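Diese Website verwendet Cookies. Mit der weiteren Nutzung erklären Sie sich einverstanden. [OK] [Mehr erfahren]

Drucken | Per E-Mail versenden

Obst, zweihändig

Die Robotik-AG der Gesamtschule Andach trifft sich montags nach der siebten Stunde, in einem Raum, der früher für Töpferkurse da war und an manchen Stellen noch so riecht. Geleitet wird sie von einer Physiklehrerin, die ihren Namen nicht in der Zeitung lesen möchte. »Sonst fragen mich die Eltern beim Bäcker nach den Noten«, sagt sie. Zwei ihrer Schüler, beide elfte Klasse, sitzen mit am Tisch und möchten zunächst klarstellen, dass es sich nicht um ein Spielzeug handelt.

Gemeint ist der Aufbau, mit dem die AG im April beim Plulby-Cup antritt, Kategorie »Zwei Arme, eine Aufgabe«. Die Aufgabe lautet in diesem Jahr: Obst. Was genau damit geschehen soll, regelt ein Heft von 17 Seiten, das der Schüler auswendig kann und die Schülerin, nach eigener Aussage, »vom Hörensagen« kennt.

Das Geld kam vom Förderverein und vom örtlichen Schraubenhandel Badside, der 800 Euro gab und dafür auf dem T-Shirt stehen darf. »Auf dem Rücken«, sagt die Lehrerin. »Für die Brust hätten sie mehr zahlen müssen.« Insgesamt stecken 4000 Euro in der Anlage, die Arbeitszeit nicht mitgerechnet. Die Arbeitszeit rechnet in der Schule grundsätzlich niemand mit.

Schwierig sei vor allem, dass es zwei Arme sind. »Mit einem Arm ist man nach den Herbstferien fertig und fühlt sich großartig«, sagt die Schülerin. »Dann schraubt man den zweiten dran, und die beiden benehmen sich wie Geschwister auf der Rückbank.« Sie schreibt den Teil des Programms, der regelt, wer zuerst in die Mitte darf. Eine Zeit lang durfte immer der linke. Das fand sie ungerecht, der Schüler fand es effizient, und darüber wurde im Kurs länger gesprochen als über die Abiturthemen.
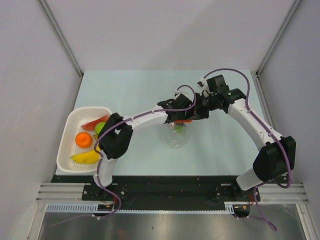 Treffen in der Mitte: die beiden Arme der AG über dem hellblauen Tisch, links der Korb mit dem Obst.

Die Wegplanung nennen sie hier »Bhattacharjee«. So heißt die Bibliothek, auf der alles aufbaut, und keiner im Raum ist sich bei der Betonung sicher. »Bhattacharjee will nicht«, heißt es dann, oder: »Frag erst mal Bhattacharjee.« Die Lehrerin hat es aufgegeben, auf das Wort Software zu bestehen.

Ob die lila Kabel eine Bedeutung hätten? »Die waren im Angebot«, sagt der Schüler. Verlegt hat er sie selbst, außen an den Armen entlang, mit weißen Clips. Wie viel Spiel ein Kabel am Ellbogen braucht, stehe in keiner Anleitung, das müsse man merken. Gemerkt hat er es an einem Montag im Winter, als ein Stecker mitten in der Bewegung aufgab und der Arm mit ihm. Seitdem dürfen die Schlaufen größer ausfallen. Schön findet er das nicht. Die Schülerin schon.

Zum Training gehört die Wiederholung. 50 Durchläufe pro Nachmittag waren einmal das Ziel, ein sehr hohes, wie man inzwischen einräumt. Zwischen zwei Durchläufen wird alles wieder an seinen Platz gelegt, und zwar von Hand, was der Schüler den traurigsten Beruf der Automatisierung nennt. Er übt ihn meistens selbst aus. »Die Banane ist das Problem«, erklärt er. »Eine Limette sieht von allen Seiten aus wie eine Limette. Eine Banane hat Meinungen.«

Hat das Ganze mit dem Unterricht zu tun? Die Lehrerin überlegt. In der Mechanik kämen Drehmomente vor, sagt sie, das habe man früher an einer Wippe erklärt, und die Wippe sei auch nie kaputtgegangen. Dafür säßen jetzt Leute freiwillig bis halb sechs im Töpferraum und stritten über Winkel. Sie habe in zwanzig Dienstjahren Schlimmeres beaufsichtigt.

Und die Chancen beim Cup? Die Schülerin sagt: Mittelfeld. Der Schüler sagt: oberes Mittelfeld, falls Bhattacharjee gut schläft. Die Lehrerin sagt, sie habe den Kleinbus bis acht Uhr abends gebucht, zur Siegerehrung könne man also bleiben, müsse aber nicht.

Dann will sie den Raum abschließen. Die beiden bitten um einen letzten Durchlauf. Es werden drei.

Artikel teilen (17) | Kommentare (4)

Newsletter: Andach am Abend, kostenlos in Ihr Postfach. Jetzt anmelden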